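Grippers and Wrist Cameras: Comparing Set-ups in Simulation

Handout for session 6. Bring it with you on Thursday, along with your log from last time.

1. What we are comparing

Two grippers, both two-finger and parallel. The Jement has broad, flat fingers and a wide palm. The Votance has narrow fingers and a longer reach. Each is tested on the same arm model with the camera fixed at the wrist. Controller settings stay as they were in session 5 — do not retune between grippers, or the results cannot be compared.

2. What the wrist camera gives you

Most of you will start by looking at success rates. Look at the camera view first. A gripper that closes well but hides the target from its own camera will do badly once the controller depends on vision.

Check three things in each view: how much is taken up by the fingers and palm, whether the gap between the fingers is clear, and which way up the room is. A rolled wrist can turn the view well away from level. In the bathroom room the tilt is strong enough for the orange figurine to come out upside down, while the black fingers and palm fill much of the lower half.
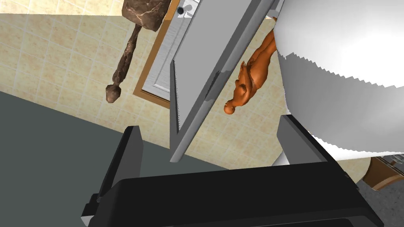 3. Clipping

Large objects very close to the camera may show a jagged edge where the geometry is cut off. Treat it as a rendering fault and write "clip" in the notes column. Do not score it as an obstruction.

4. Procedure

Load the room and run 8 approaches with each gripper, using the start poses in the Ritside file. Save the view at the end of each approach. Note the wrist roll in degrees.

The reference set has 203 approaches, logged by Josefina Yáñez. Compare your figures with hers only after you have filled in your own table.

5. Reading

Oláh, chapter 6, on camera placement. Skip the section on calibration for now — we return to it in July.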